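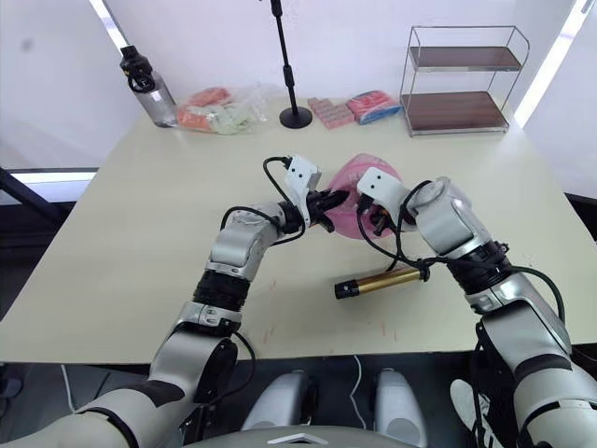

Pink bag on the cream table

Bermont River Cleanup – August results and bag question

tidewrack
Final count from the Bermont cleanup is in. 90 people signed up and we pulled 2956 pounds off the bank between the footbridge and the Prevano boat ramp. Mostly bottles, foam and fishing line. Next one starts at 8 a.m. at the ramp.
Question for the group: do we keep buying single-use bags or switch to buckets?

mudlark_40
Buckets. We filled a dumpster with plastic in order to pick up plastic.

Daza Paddler
Have you carried a full bucket up that bank? I made 14 trips last year with bags and I would not have made half that with buckets. Bags can be tied and left for the truck.

mudlark_40
So use feed sacks. The Sevia group gets them free from a farm store and rinses them out after. They hold up to glass too.

heronwatch
Sacks are fine for cans and bottles. For foam crumbs they leak through the weave, at least the ones I tried.

Daza Paddler
Same here. I'd keep bags for foam and use sacks for the rest.

tidewrack
I can live with that. I have 40 bags left over in the garage, so no need to order any. Can someone ask Sevia where they get the sacks?

mudlark_40
I'll ask. Still think buckets would work on the flat stretch by the ramp.

heronwatch
Bring a few then. Also we were short on gloves in small sizes.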